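Nos recibió con café y mucha calma la responsable de compras de Serkon, que lleva 14 años negociando con proveedores y todavía habla de ellos con cariño. Cuando llegó trabajaban con 167; hoy son 147, y asegura que cada baja se conversó largo y tendido. "Yo no quería una lista más corta por presumir de ella, quería saber a quién llamar cuando un pedido se tuerce", nos cuenta.

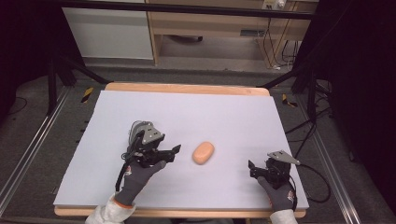
Un compañero suyo de logística interviene desde la mesa de al lado para decir que la lista sigue siendo larga, y que en octubre, con el retraso de Vollcombe, tuvieron que llamar a cuatro almacenes en una mañana. Ella se ríe y le da la razón a medias.
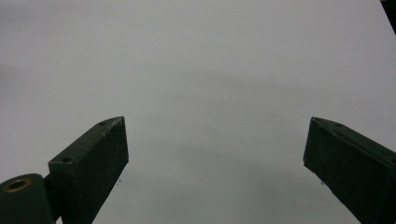 Los plazos de entrega son su tema favorito, y se le nota. "Si aprietas a todos hasta el último día, luego no te queda sitio para nada", explica, y pide dejar holgura en los contratos, un hueco generoso como el que separa esos dos dedos verde oscuro de la pinza, abiertos y sin nada en medio. Con Eshun ya lo han pactado así, y con Risix andan todavía en conversaciones.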